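Is the Lirkow certificate worth having for trial site staff?
It depends who is asking. Ernard sells the course, so read its pass rates with care. Of 888 people who enrolled, 71 finished. 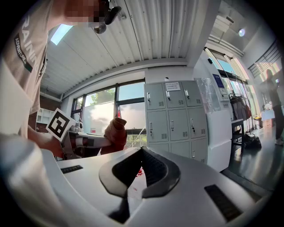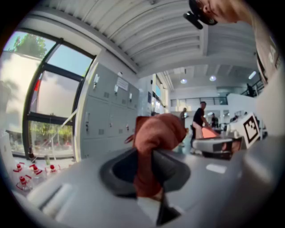 Employers rarely ask for the certificate by name. Most want proof of supervised hours, and a T-shirt with TRAINING printed down the front, as in the first picture, proves about as much as some of the badges on offer.

Does the fee cover the resit?
No. A resit costs £40, whatever the brochure hints.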